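Flaratby handout: looking after the gripper on the folding cell

These are my notes for the second bench session, tidied up a bit from what I scribbled on the whiteboard. If you missed the first one, ask Soledad Solís for her copy — her handwriting is better than mine and she drew the wiring properly.

Last time we got the arm homed and talking to the controller. Today is all about the fingers, as they cause most of the grief on this cell. The arm itself will happily run for weeks. The fingers want looking at every morning.

Before you touch anything, put the cell in hold, wait for the amber lamp, and hang your tag on the switch. I know, I know, you're only going to be a minute. Hang the tag anyway.

Start at the bracket end. Check each screw with the small hex key, just a nip, no grunting. If one turns freely, take it right out, clean it, put a dab of the blue threadlocker on it and put it back. Emiliano Sandoval did all 8 of them up with the long-handled key in May and we had to drill two out, so please use the short one.

Then the tape. We wrap the fingers in ordinary cloth-backed tape because bare metal slides on cotton and the ready-made sleeves from Gultimach were too thick for our jaw opening. Tape is cheap and you can change it in five minutes, but it does need changing! What I look for is creasing along the slope of the finger and, worse, any corner that has come up at the tip. A lifted corner catches the fabric when the jaws open, and then the towel goes for a ride with the arm.
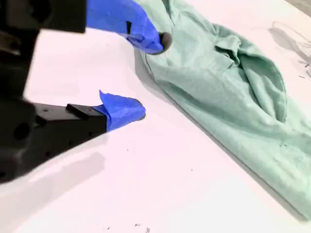 Fingers open beside the green cloth. Compare the upper tip with the curled tape on the lower one.

A flap like that one comes off before the cell goes back to work. Don't press it down with your thumb and hope. It'll hold for a dozen cycles if you're lucky, and then you'll be back with your tag on the switch.

To re-tape:

Peel the old tape from the tip back towards the bracket. Wipe the finger with the alcohol wipes (top drawer, not the lemon ones, they leave a film). Let it dry. Cut a strip 12 cm long and start at the bracket end, winding towards the tip with a half overlap. Keep it tight. Finish on the outside face, never the gripping face, and trim the end square with scissors. Tearing it leaves a ragged edge that lifts again by lunchtime.

Rubber tips next. Give each one a gentle twist. It should feel snug. If it spins, swap it for one from the Ansari tin and write it in the log.

While you're down there, wipe the table. Bits of fluff and grit get picked up with the cloth, and on a white top you've got no excuse for missing them. I use a dry microfibre first and a damp one after.

Now the jaw check. Run the Serkasus test routine from the pendant at slow speed and watch the fingers from the side. You want them to close together, meeting at the tips first. If one arrives early, stop and call me over, as fresh tape wound too thick on one finger will do that, and so will a bent bracket. They look very similar and I'd like to see it before anybody starts bending things back.

For next session, please bring your log sheets with the tape changes filled in, including the ones you forgot to write down. We'll be doing grip force, and I need those dates to work out how long a wrap is lasting us.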